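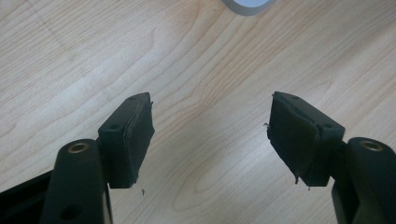

The Jutura student robotics club has used its grant for 321 hours of bench time since July, all of it on the hand-held gripper. Ulises Ospina's group built the linkage and Rigoberto Espinoza's group handles the tests. The brass bushings are in on both sides and we plan to keep them. The foam on the finger pads is the weak point. It is frayed on both fingers, with torn pieces hanging at the lower ends, so new lining is the first item on the parts list.

Spending to date is within the approved budget. The Carow order (20 bushings, 6 sheets of foam) was paid in full. We still owe Ondov for printing. 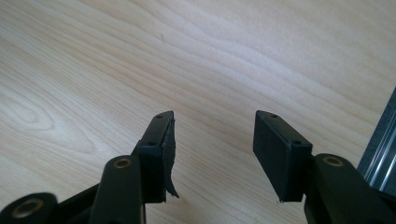
Gripper open over the tabletop, torn lining on the left pad.

Next steps: reline the pads, repeat the pick-up tests, and enter three students in the Cáceres meet. We request no change to the schedule.

Submitted January 21, 2020
Ulises Ospina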